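How many table-tidying examples before moving on?

Consuelo Sandoval
We're collecting clean-up examples with hand-held grippers at a white table by the wall. One person holds both grippers and picks things up: a paper roll, flat packets, small tubes. We have 159 recordings and the plan says 200. Should I finish the 200 with the same items or change them now?
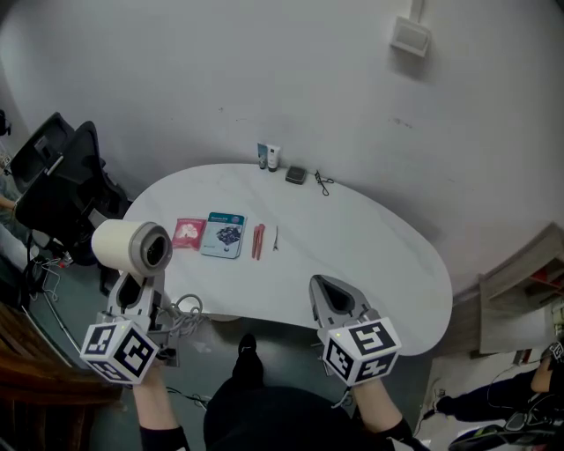
Skeltska Learning Data Group

Posted Sun 18 August. Edited to add: each recording is one person, one task. We throw out any where the marker cubes leave the head camera's view for long.

Mervyn Kettle
Change them now. At 159 the model has seen plenty of that paper roll. Bring in bulkier things with a handle, a hair dryer for instance, and let the cable hang.
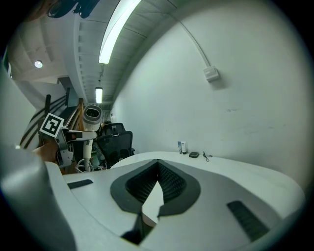 Keep the grip points varied too, and swap operators every 4 recordings or you end up teaching it one person's habits. Leave some of the small stuff on the table as clutter.

Ochoa
We did 2129 and still had trouble with thin packets. Check your finger pads first.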